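Practical science room reopens at Lewis Building after refit

The ground-floor teaching laboratory in the Lewis Building has returned to use following a refit carried out between July and November. The room serves students on the foundation science course and the evening technician certificate, and had last been refurbished when the building was extended.

Bench practice in the first half of term concentrates on the handling and sorting of capped tubes, which are kept upright in blue racks on the pale-topped tables. 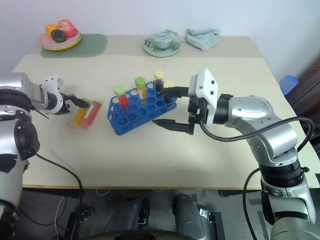
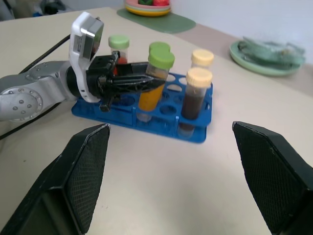

Coloured liquids in capped tubes, with a blue rack on the table.

What has changed in the room

The fixed island benches, which seated students back to back, have been taken out. In their place are free-standing tables supplied by Trotier, which can be moved against the walls for demonstrations or set in rows for written work. The room now seats 45, and a clear route has been kept to both doors.

Storage has been moved from the corridor into the former balance room next door. A total of 376 racks, trays and stands were checked before the move. Items found to be cracked or warped were withdrawn, and the remainder have been labelled by shelf. Staff who hold equipment borrowed from the laboratory before the summer are asked to return it to the balance room hatch, where it will be entered on the new list.

Lighting has been replaced throughout and the extraction system serviced. The blinds on the courtyard side are still awaited and will be fitted outside teaching hours.

Tube handling unit

The opening unit of the practical course has been rewritten to suit the new layout. Students learn to take a tube from the rack and return it without disturbing its neighbours, to read and copy a label correctly, and to keep a written record of the position of each tube. Cap colours are used in the exercises as a sorting key, and students are expected to state the key in their notes before they begin.

The unit is taught over five sessions and assessed in the sixth. A revised handbook, printed by Rosura, is available from the laboratory office. Students who began the course under the previous handbook may continue to use it until the end of the academic year, but should note that the section on spillages has been replaced in full. The replacement pages are available separately on request.

Funding

The refit was supported by a grant from the Flosel Fund for Technical Education, with the balance met from the college's maintenance budget. A further sum of £3,000 has been set aside for glassware and consumables and will be spent during the spring term. Course leaders may submit requests to the laboratory office on the usual form.

Access and bookings

The laboratory is open for timetabled classes from 9 am. Supervised practice is available to enrolled students between 4 pm and 6 pm on teaching days, and places should be booked at the office beforehand. Coats and eye protection must be worn at all times in the room, including during supervised practice. Bags are to be left in the lockers outside.

The refitted room is expected to serve 220 students over the academic year. Departments wishing to use it for open days or outreach sessions should apply at least three weeks ahead. Applications for the spring term are now being accepted.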